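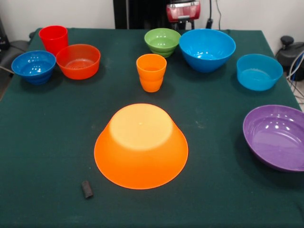
Week 2: Household inventories and what they leave out

An inventory is a list made by somebody in a hurry, usually of things belonging to somebody who can no longer object. Historians love them, which tells you something about historians. The clerk had his own idea of what mattered, and cheap tableware rarely made the grade. Give him a green cloth with plastic bowls and cups on it, one big orange bowl turned upside down, and he would write "sundry vessels, coloured" and go to see about the cow.

Our two main texts are the Hustari list of 1532 and the Boda list of 1732. Read both before the seminar. The Hustari clerk has dreadful handwriting and a fondness for the word "old", which he applies to pots, blankets and one of the doors. The Boda clerk is neater and duller. He gives values for everything, and you should distrust most of them, particularly the round ones.

Things to watch for as you read:

Order. Clerks tended to walk through a house and write as they went, so the list may give you the rooms even when it doesn't name them. A bed followed by a cheese press is worth a second look.

Bundling. "Other small things" can hide half a kitchen.

Absence. No spoons in the list does not mean soup was eaten by hand. Spoons fit in pockets, and heirs had pockets.

Reading: Þórarinsdóttir, chapter 29, on valuation. It is long — skip the tables unless you enjoy that sort of thing.

Written work: one page on a single entry from either list, due Thursday, November 21, 2024. One page means one side. Margins will be inspected.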